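Kornham swap day draws its biggest crowd yet

30 April 2022

Kornham's spring swap day filled the old Berno hall from wall to wall this morning, and what a morning it was! By the time the doors had been open for an hour, 759 people had come through them, carrying boxes of puzzles, cake pans, bike lights, skates, jigsaws, paperbacks and at least one accordion, which found a new home before lunch.

The idea is simple. You bring things you no longer need, hand them in at the long tables by the door, and take home anything you like the look of. No money changes hands. The first swap, seven years ago, was held in a garage on Kunden Street and drew 20 neighbors, most of whom went home with each other's flowerpots.

Charmaine Modise, who started it all in that garage, was still carrying boxes at noon. She said the kitchen table was the first to empty, as it is every year, and that she had never seen so many good winter coats come in at once. "People washed them, they sewed the buttons back on, they put notes in the pockets," she said. One note, in a green duffle coat, told the next wearer which bus driver waits if you wave.

The small things get their own corner, and it may be the best part of the day. Children were allowed in there first, for a full half hour, and they took the job very seriously – there was some hard bargaining over marbles. Grown-ups had their turn afterward and were, if anything, worse. 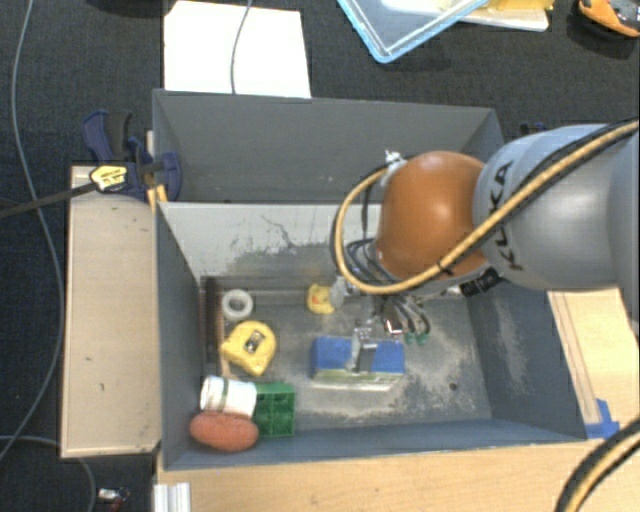 Desmond Nakamura would like the swap to happen more often. Twice a year is too long to wait, he said, when kids grow out of their shoes in a few months, and he wondered whether a smaller one could be held every month in the library basement, just for children's clothes and toys. He had come for rain boots and was leaving with rain boots, a kite and a waffle iron.

Modise likes the idea and plans to raise it when the organizers meet in May. The hard part is storage. Whatever is left at the end of a swap has to go somewhere, and the shed behind the hall is already full of picture frames and garden chairs. A second shed on Siqueira Lane has been offered for the summer, but the roof needs work first.

New this spring was a mending table, where anyone could sit down with a needle and get help with a torn seam or a stuck zipper. All the chairs were taken from start to finish, and 60 pieces of clothing had been patched, hemmed or darned by closing time. Several people who came only to swap ended up staying to sew, and one pair of very old jeans got a round of applause.

The next swap is planned for the fall. Books, tools and kitchen goods are always welcome, along with clean clothes in any size. Mattresses and large furniture can't be taken, and jigsaw puzzles should please have all their pieces.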